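Fri 29 March

Got in early to get the two hand grippers back in shape before the afternoon. The left one has been closing slow since the weekend and the right one kept losing its marker in the tracking, so I had 866 recorded runs to go back through last night and a good part of them had gaps. I would like to not do that again.

Started with the right one. Took the marker plate off the top, wiped the seat underneath with alcohol and let it dry. One of the two screws had backed out far enough that I could turn it with a fingernail. Put a drop of the Drernell threadlocker on both and tightened them by hand, then a last quarter turn with the small driver. The plate no longer rocks when I push on a corner. The printed square itself is fine, no scuffs in the black, so I left it alone and kept the spare sheet in the drawer.

Then the left one. Opened the housing and found lint in the slide, a gray felt of it packed in behind the jaw carriage. That is what comes of doing cloth all month. Cleaned it out with tweezers and a dry brush, no oil this time. In October I oiled it and everything stuck to it for a week. The return spring is a little tired but still inside the length on the Kiltton sheet. Ordered 3 new ones anyway.

Put it all back together and did the grip check with the navy cloth, held over the white board so the folds show up well in the recording.
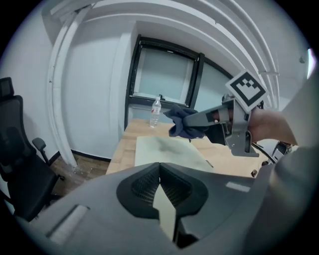

Grip check on the navy cloth, seen from the other gripper.

Did the check 10 times with each gripper. Pick up, hold, let go, flatten the cloth, start over. The right one tracked through every run, including the ones where I turned my wrist over on purpose. The left one closed at the proper speed but on two of the runs it let a fold slip out. I think the pad on the lower jaw is worn smooth near the tip. Turned the pad end for end and did another set, and it held. That will do for a week or two, not longer.

Cable next. The plug had been working loose whenever I reached across the table, so I gave it more slack and taped it down short of the connector. Should have done that when we first set the table up.

Ran the calibration last. Error came out lower than the number I wrote on the lid last time, so I crossed that out and wrote the new one — the lid is getting full. Copied it to the Urkach folder too, with the date.

Afternoon went to recording. No dropouts on the first batch. Stopped early to charge the packs.

Still to do: jaw pads for both, new springs when they come, and find out whether the Yuan table has the same loose screws. Brush the slides out every Friday from now on. Put a note on the drawer.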